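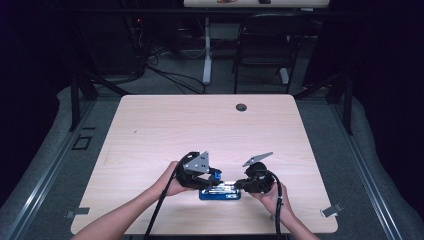
*Abb. 1: Zweihändiges Greifen mit handgeführten Greifern, Arbeitsplatz Zineo*

**Zwischenbericht Vorhaben Ponia, Arbeitspaket 3**
Stand: Donnerstag, 15. April

**Gegenstand.** Untersucht wird, ob zweiarmige Systeme einfache Tischarbeiten in Haushalt und Verkauf ohne Eingriff ausführen können. Die Vorgaben entstehen durch manuelle Führung der Greifer am Tisch; ausgewertet werden Greifpunkt, Öffnungsweite und Abstimmung beider Seiten.

**Ergebnisse.** Beim Aufnehmen und Umsetzen starrer Teile erreicht das Modell im Berichtszeitraum 81 Prozent vollständige Durchläufe. Bei Teilen mit glänzender Metalloberfläche liegt der Wert deutlich darunter, vermutlich wegen fehlerhafter Lageschätzung. Falten von Textilien und Einräumen gemischter Ware gelingen bisher nur mit Nachhilfe. Für einen unbeaufsichtigten Einsatz reicht das in keinem der beiden Bereiche.

**Abweichungen.** Die Vergleichsreihe bei Kinnear verzögert sich um zwei Wochen. Ursache ist die Umstellung der Zeitstempel auf das von Orville gelieferte Format. Mehrkosten entstehen nicht.

**Nächste Schritte**

- Wiederholung der Reihe mit matten und glänzenden Teilen
- Festlegung einer Abbruchschwelle für die Greifkraft
- Probelauf Regalbestückung bei Kinnear im Juli

Der Mittelabruf für Arbeitspaket 3 bleibt unverändert.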